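Section 5: Putting up the travelling exhibition in your own hall

By the time you reach this section the Inmont crates should be indoors and the loan form signed. Do give the panels a night to settle before you open anything – they will have come a long way, and so, very likely, will your helpers.

1. Lay the panels face up in number order, starting with the one on the old Plurkville schoolhouse.

2. Check each panel against the condition sheet and write down every scratch, however small, before you lift it.

3. Fit the feet to the frames, two to a panel, and tighten them by hand only.
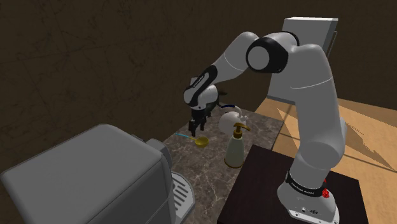
Thư Thái writes that at her museum they left the feet until last and had to take half the display down again, so please, she says, do them while the panels are still flat.

4. Stand the panels along your chosen route, leaving a gap of 80 cm wherever visitors turn a corner. A wheelchair and a pushchair both need to get round comfortably.

Note: The family letters are meant to be read slowly. If you can spare a bench, put it opposite panel 5, where people tend to stop and have a bit of a think. 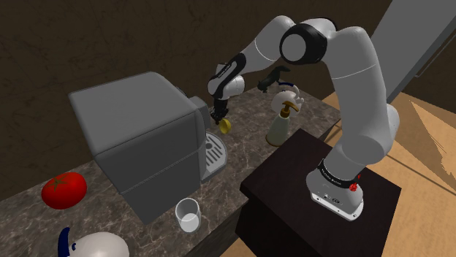 5. Hang the Gauthier letters at eye level for a seated reader, with the translations beneath them and never to one side.

6. Plug in the Aseo listening post and play each recording right through once. There are 69 short memories on it, so make yourself a pot of tea first and perhaps share the job with a friend.

Caution: Keep the original letters out of direct sun. In June the light can reach much further into a room than you would expect, so have a look at 2 in the afternoon as well as first thing.
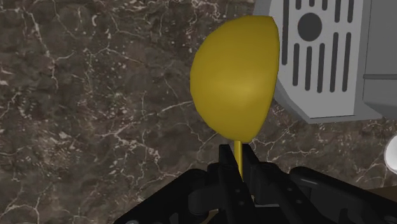 7. Set out the visitors' book with a couple of pens that work. Gaétan Girard reads every comment when the book comes back to us, and he does like to reply where an address has been left.

8. Keep all the packing foam, and mark each piece with its panel number before you put it away. Packing up again is covered in the next section.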